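From: Naa Tetteh
To: gripper-eval list
Date: 27 October 2024
Subject: Re: Finger comparison, wrist view occlusion

Ridwan Sopacua wrote:
> We've moved to the Goodwin fingers at Cedstead and lost a fair
> bit of the wrist view on the left side. Is anyone else seeing
> this, or is our mount angle off? Also keen to know whether you
> kept the Trinon controller or went back to the old one.

Ridwan,

Same on our side, so I wouldn't blame your mount. The left finger takes out a good part of the lower left at our present opening width. With a shallow bin it doesn't matter much. With a full basket it covers the base of whatever is standing upright, and that's where we want the grasp point to go.
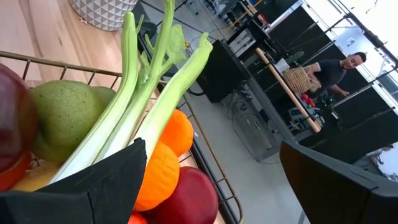
Wrist camera, produce basket. Stalk bases hidden behind the left finger.

The celery is the awkward one. The detector gets the stalks and the leaves, then puts the grasp too high because it never sees the lower end. The oranges have been much less trouble. Bright windows in the background also pull the exposure around, so lock it before you compare anything.

We ran both finger sets at Sunbridge in June, 68 picks each on the same object list. The Goodwin set dropped two, the older set nine. I'd keep the Goodwin fingers on that basis and fix the view separately, either by tilting the camera or by adding an approach pose further out.

We kept the Trinon controller. Set the force limit per object class if your build allows it. The default is too high for anything with a stem.

Logs are under run 2373 on the share. Could you send me your mount offsets and the opening width you're using?

Naa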